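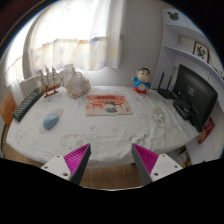

Ship modeling is the craft of building small copies of real or imagined vessels, and it has kept patient people happily busy for centuries. Early models were often church offerings or shipyard aids, while later ones were made mostly for the pleasure of it. A wooden sailing ship with three tall masts and thin rigging lines, set on a small stand, is the sort of piece many households know well. Rigging takes the longest, and the Meireles kit, a great favorite among beginners, comes with 98 separate lines to tie (tweezers help a good deal!).

Clubs and plans

The Vadon club keeps a lending library of 2,519 plans, lovingly indexed by Sơn Hoàng, and its members now do much of their reading and trading of plans on home computers.
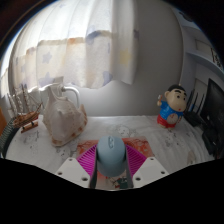
A light blue computer mouse.

See also: Ship in a bottle; Scale model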